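Wullcombe Dog Owners Board > Gear and Goodies > Custom embroidered collars, worth it?

kelpie_mum
Has anyone ordered one of the Hornotik collars with the name and phone number stitched in? My boy loses every tag I buy him (five since February!!) and I'm over it. They're dear, though.

muddypaws77
Got one for our beagle and I love it. Colour is spot on and the stitching hasn't frayed at all, even with all the creek swims. Took about 4 weeks to turn up. 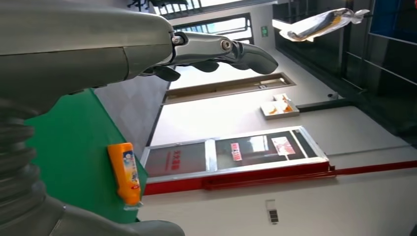
And do measure his neck before you order, they won't swap a personalised one. I went a size up and had to punch another hole in it, my own silly fault.

Nesrin Bayram
I'll be the grump here. Mine faded to a sad grey-pink by the end of summer and you couldn't read the number from a metre away. I went back to a riveted brass plate on a plain Hakotex collar. Cheaper too.

muddypaws77
Was yours the pink thread on red but? Mine's white on navy and you can read it across the yard.

Nesrin Bayram
Pink on red, yes. They shouldn't offer it if you can't read it!

kelpie_mum
Haha okay, white on navy it is. Might get a brass plate as well, knowing him.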